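List: Flenard Users and Developers
From: Humaira Khokhar
To: flenard-users
Subject: Re: [flenard-users] Plane fit fails on patterned tabletops after update

Dear Tekle, dear list members,

Thank you for the detailed report. The Stestholm perception group has been able to reproduce the fault, and I am replying on behalf of the maintainers with our findings and with the settings we ask users to apply until the next release. My answers follow each part of the original message.

On Monday, Tekle Gashaw wrote:
> Since moving our stations to the current Flenard release we have
> seen the table plane drop out in the middle of an episode. The log
> shows "support surface lost" and the grasp planner then falls back
> to the last good pose. In one batch of 631 episodes the message
> appears in 127. With the former release, the same recordings run
> through without a single one.

We see the same behavior. The change responsible was merged in May. Before that, the surface module fitted the table plane on depth points alone. The merged version first divides the color image into regions and then fits a plane to the largest region that passes the area test. The purpose was to keep low objects, such as trays and mats, from being absorbed into the table. It performs as intended on plain surfaces. On a surface with a strong pattern, the color step splits the table into several pieces, and in some frames no single piece is large enough to pass.

> I first suspected the exposure control, as most of the failures
> are at stations with bright overhead light. Locking the exposure
> reduced the number but did not remove the problem.

The exposure has an effect, but it is a secondary one. A highlight on a glossy table adds one more boundary to a surface that is already divided. Locking the exposure is good practice for wrist cameras in any case, and we recommend that you leave it locked.

> Could the finger mask be involved? We use the standard mask that
> ships with the Lekard fingers, without any changes.

The mask is involved to a limited degree. The standard mask is drawn for the closed position and grows with the reported opening. If the opening value arrives late, a strip of finger remains unmasked, and the color step treats it as a separate dark region. Dušan Radonjić has checked the time stamps in the sample you supplied and found the opening value delayed by 60 milliseconds. This does not cause the lost plane, but it does cause the short jumps in table height that you mentioned in your second message. Please set opening_delay_ms in the station file to the measured value.

> Last question: thin cloth. The planner reports the cloth as part of
> the table, and then at other times as an object with no height. We
> would accept either answer if it were always the same one.

This is a fair request, and the present behavior is not acceptable. Flat cloth lies within the height tolerance of the plane and should be treated as table. A raised fold may exceed the tolerance and should be treated as an object. At present the two tests are made in separate modules with separate tolerances, and the result depends on which module reports first. Caoimhe Rafferty is preparing a patch that moves both tests into the surface module and gives them one shared value.

For those who wish to check their own settings, the frame below is the kind of input on which the color step should be tested.
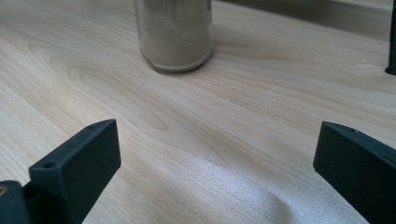

Wrist camera view: wood grain, white fabric between the fingers, glass jar farther back.

Three points in this view bear on the fault. The oval loops of the grain are the pattern that the color step tends to cut along. The upper edge of the fabric fades into the pale wood, so color alone gives a poor boundary there. The jar meets the upper border of the image, and the height estimate for such an object should be marked as incomplete. Users who filter on object height should confirm that the incomplete flag is respected in their own code, as the Tarawneh export plug-in currently ignores it.

Until the corrected release is available, the maintainers ask users to make the following changes in the station file:

surface.color_split = off
surface.min_hold_frames = 18
mask.opening_delay_ms = (measured value for your station)
planner.use_last_pose = off

The first setting restores the former plane fit. The second keeps a valid plane in memory through short gaps. The last one makes the planner stop and report when the plane is lost, in place of continuing on an old pose. Sites that run without an operator at the station should take note of this, as an episode may then end early.

Users who depend on tray and mat separation should not turn off the color step. They may raise surface.merge_distance in small steps instead, and we would be glad to receive their results - including results that show no improvement.

Recordings that have already been processed do not need to be collected again. The raw depth and color streams are not affected. Running the replay tool with the settings given above will produce new surface and object labels, and the old labels are kept in a separate folder unless the overwrite option is given. Teodora Georgiev will update the replay section of the manual to match.

Reports of further failures should be sent to this list with the station file, the Flenard version and one short recording. Please do not attach recordings to the message itself; the upload area remains open to all registered sites.

With kind regards,

Humaira Khokhar
for the Flenard maintainers
Stestholm

_______________________________________________
flenard-users mailing list
To leave the list or change your delivery options, use the list settings page.
Previous message: Plane fit fails on patterned tabletops after update
Messages sorted by: date, thread, subject, author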